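Azucena Galindo
@azgalindo

Progress thread from the robotics club sorting project. We're at week nine and a few people asked what we do on Tuesdays after class, so I'll put it all in one place. 1/12

The task: one arm, one table, mixed household recycling. Pick up an item, decide plastic or cardboard, drop it in the right bin. The club regional has a sorting event and we signed up in July before we had any code. 2/12

There are five of us. Melquiades Nava does the arm control, Yareli Arellano does the labeling and the training runs, I do the grasp planning and most of the typing. Two first-years joined in week three and are on logging. 3/12

Our program is called Fustico. The old one was Wotis and it only knew cans. We kept the logging code from it and threw out the rest. 4/12

Training set is 3233 labeled pictures as of tonight. 1287 of those are bottles, which is too many. Cardboard is behind and film plastic is way behind. 5/12

Tonight was bottles next to cardboard on a patterned background. Up to last week we only trained on plain gray and the model got lazy. Put a print under it and it started calling leaves "objects." 6/12

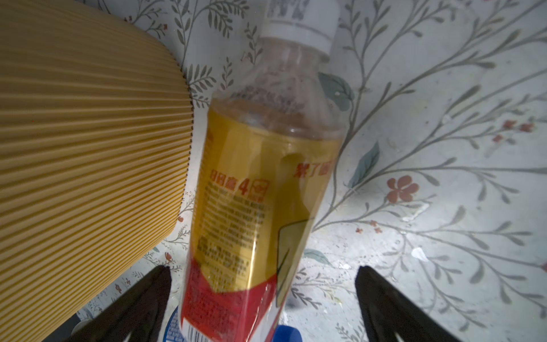
Wrist view, clear bottle with a yellow and red label, corrugated cardboard on the left.

The clear part of a bottle is the hard part. The model finds the label fine and draws its box around that, then stops. The neck and shoulder take on whatever is behind them, so the box comes out short and the grasp point ends up too low. 7/12

Yareli's fix is to label the cap as its own class and join the two boxes afterward. She relabeled 900 pictures over the weekend. On the held-out set the short boxes mostly went away. Glare on the label still throws it sometimes. 8/12

Grasp side: I line the fingers up across the long axis of the bottle. If the angle is off by much, the bottle rolls when the fingers close. I added a check that looks at the angle again right before closing. It costs a little time per pick and I'm keeping it. 9/12

Scoring at the event is 100 items, one point each, minus one for anything in the wrong bin. Leaving an item on the table costs nothing. So we set the threshold high and let it skip things it isn't sure of. Melquiades wants it lower. We'll run both on Tue 19 November and compare. 10/12

Still to do: more cardboard, crushed bottles, two items touching, and the bin drop, where the arm swings wider than it needs to. Also the log files need names a person can read. 11/12

If you're at Clostlow and have clean packaging with a lot of print on it, any language, leave it in the box outside the club room. No glass please. I'll post the numbers from both threshold runs when we have them. 12/12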